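Two grippers, one toy kitchen

2020-08-11

I have now spent more of this summer in front of a toy kitchen than most preschoolers have. It has a fridge, a sink, an oven and three knobs, and I have strong feelings about all of it.

The question was simple enough. The arm came with a Grulteo parallel gripper, which has been fine for blocks and boxes and other things that want to be picked up. In July we got a Cevero on loan, which costs more and has softer pads, and I was asked which one we should keep. I said it would take a week.

I wrote down 20 pick-ups, shuffled them, and ran the same list over and over with each gripper. By last Friday I had logged 1,347 grasps. Of those, 269 were failures, a word that here covers everything from a slow slide out of the fingers to one bowl that left the counter at speed.

The Grulteo is better than I remembered. It closes fast, it closes the same way every time, and its manual was written by somebody who had met a gripper. It hates round things, though. Give it a bottle with a curved side and it squeezes until the bottle pops out like a bar of soap. Lowering the force helped. Lowering it some more meant it stopped holding the bottle at all and just sort of kept it company.

The Cevero is kinder to curves, and it forgives me when my camera calibration is 2 millimeters off (it usually is). Against that, the pads pick up lint and crumbs from somewhere, and once they are dusty the grip goes soft. I wipe them every fifty picks. The spec sheet promises 1,000 cycles between cleanings, and I would love to see the room where they measured that.

Then there is the controller. Both grippers talk to the arm through an Ansari box, and the Ansari box talks to my laptop through Trikbridge, and on any given morning one of them isn't speaking to the other. I lost two full days to a timeout setting. The default was too short for the Cevero's slower close, so every good grasp got reported as a bad one. Those runs are not in the numbers above – I threw them out and started over, with some muttering.

Bottles with handles are their own problem. You can go for the handle or for the body, and

the planner likes to change its mind halfway there. I've pinned it to one choice per run for now, which feels like cheating but makes the logs readable. The Cevero is ahead on bottles and the Grulteo is ahead on everything with a flat side, so my recommendation is currently "both," and I've been told that isn't in the budget. The loan runs two more weeks. Next up is the oven door.

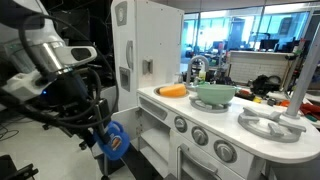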